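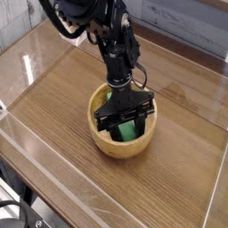 Clémence Bailly
Contributing Editor, Automation

Vernusico opened its test hall to visitors in October, and the station that held people longest handles a green block and a wooden bowl. The bowl is deep enough that the gripper housing sits nearly level with the rim at the grasp, with the fingers reaching down inside. Engineer Corentin Marchal puts the log at more than 1000 cycles. His team changes the start position every 200.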